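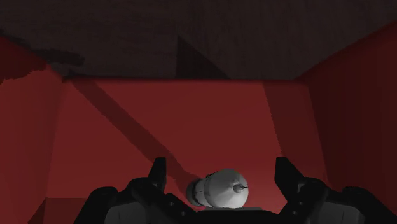
Custard tart base stays raw at 400°F

dalia_ots
Eberhard pan, 500 g flour dough, chilled overnight. Blind baked at 400°F, filled, lowered to 325. Edges brown, center pale and doughy. Oven is a Renberg, bottom element works.

trakulus
Preheat a steel and set the pan on it. Dock the dough first.
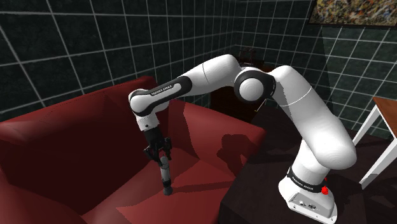 Arm above the dark red armchair

L. Lepik
Disagree on docking. Custard leaks through the holes. Use weights to the rim, pull them when the edge sets, then bake bare until the base is dry.

trakulus
Brush with egg white after docking – no leaks here.
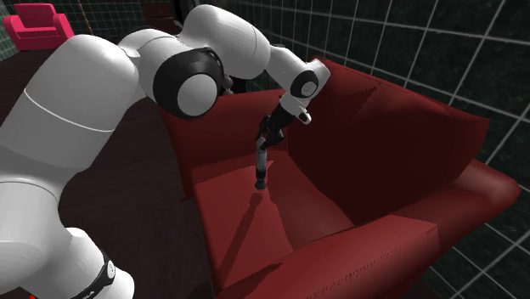
White arm, dark red sofa

dalia_ots
Weights came out too early, I think. Will retry with 50 g less butter.

L. Lepik
Leave the butter alone. Change one thing at a time.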